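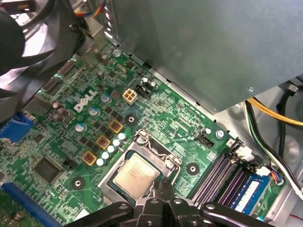

The processor and socket on a Dell motherboard.

About Kirness Athletic Club

Kirness Athletic Club is a community track and field and road running club based in Modbridge. We have sections for juniors, seniors and masters, and you do not have to be fast to join any of them. Some of our members race most weekends from April on. Others have never pinned on a number and come along for the company and the exercise.

The club started as a running group that met outside the old swimming pool on Sunday mornings. When the town opened the track at Skorasano Park, the group moved there and took on jumps and throws as well. We still run on Sundays, and the route out past the pool and back along the river is still the one most people ask for.

Training

Juniors train on the track in the early evening, in groups set by age. Coaches move athletes between groups during the season when they are ready. Seniors and masters have the track after them, with a warm-up at 7:15 p.m. and the main session from 7:30. The long jump pit and the throwing circle are open only when a qualified coach is there. Please do not use them before your coach arrives, even to warm up.

In winter the track floods at the bottom bend, so we shift some sessions to the road loop by the park. It measures 2285 meters and is lit the whole way. Bring a reflective vest from October on. 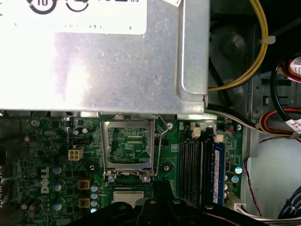
Competition

We enter teams in the county league and in the Wihongi Relays, which we have won 2 times, both with the masters women. The junior team came close last season and lost out on the final leg. Selection is by recent results and attendance, and team lists go up in the clubhouse on the Thursday before each meet.

Our own event is the Modbridge 10K. Last year 887 runners finished, our biggest field so far. The course starts and ends at Skorasano Park and has 2 water stops. Members who would like to marshal can sign up at the desk from January. Marshals get free entry to any other club race that year.

Membership

You can try the club out for a month before you join. After that there is a yearly fee for adults, a lower one for juniors and students, and a family rate. The fee covers track use, coaching and league entries. Open races, travel and club shirts are extra.
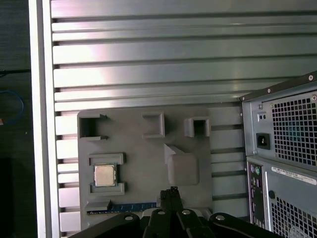 Juniors need a form signed by a parent or guardian before their first session. Tell us about asthma, allergies and old injuries on the same form. All of our coaches have had a background check and hold a current first aid certificate.

Finding us

The track is at the north end of Skorasano Park, behind the tennis courts. Parking is free after 6 p.m. The clubhouse desk is open on training nights, and new members should check in there first and ask for the coach on duty.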